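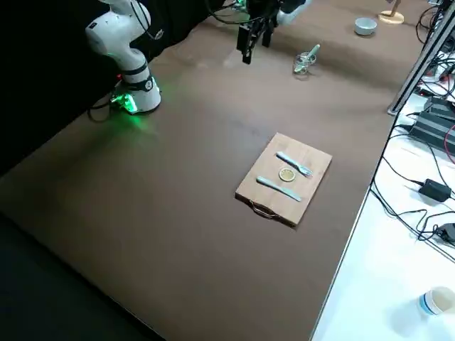

The kitchen table in our Brirkton workshop

About Plesell

Plesell is a small company from Brirkton. We teach robot arms to do ordinary table work, and we do it by showing. A person guides the arms through the job, the computer keeps every movement, and from many such showings the robot learns to do the job alone. We sell the recorded showings, and we also prepare them to order for customers who have their own robots.

How we started

The company grew out of a repair shop for packing machines, Halilović, where our founders worked together. Customers there often asked for a small change in the program of a machine, and for each small change they had to wait for a programmer. We thought that the worker who stands beside the machine every day should be able to show it what is needed. In the first winter we had one arm and one rented room above the shop. Today we have 3 workrooms, and the old room is our storage.

How we work

We use two ways of showing. In the first, the operator takes the arm by hand and leads it where it must go. This is good for slow and simple movements, and new colleagues always begin with it. In the second, the operator works by remote control and moves both arms at the same time. It needs more practice, but the hands of the person stay out of the camera view, and the recordings are cleaner for learning.

Our best known work is the kitchen set. It covers setting and clearing a table, moving cups and bowls, and handling cutlery. One task in this set has 300 showings, made by different operators, so the robot does not learn the habits of only one person.
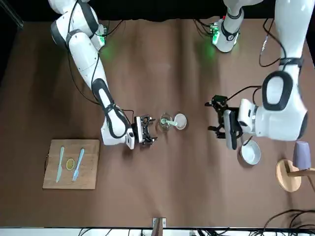

Two arms, with cutlery, bowls and a glass on the table

Before each showing we place the objects a little differently. A robot which has seen the fork always in one spot will look for it only in this spot. We also keep the showings in which the operator made a mistake and corrected it. They are marked separately, and many customers ask for them first.

Every recording is watched by a second person before it goes out. If the second person is not sure, it is recorded again. In our last delivery, to the research kitchen at Clillon, there were 3560 recordings, and we took out 73 of them in this check.

Who works here

Our operators come from many trades: baking, sewing, dental work, driving a crane. We do not ask for a technical diploma. We ask for calm hands and patience, and the rest we teach in the first month. An operator works in short blocks with a pause after each — tired hands make poor recordings.

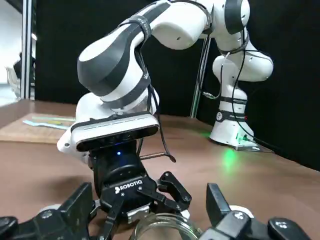

Can we send you our own task to be recorded?
Please write to us with a short description of the task and the objects you use, and we will answer with a plan and a price. You may send the objects by post or bring them to the workshop, and we return them together with the recordings.

Visits

The workshop is open to visitors in the afternoon, from 2 p.m. In August we are closed. Please tell us before you come, so that an operator is free to let you try the remote control yourself.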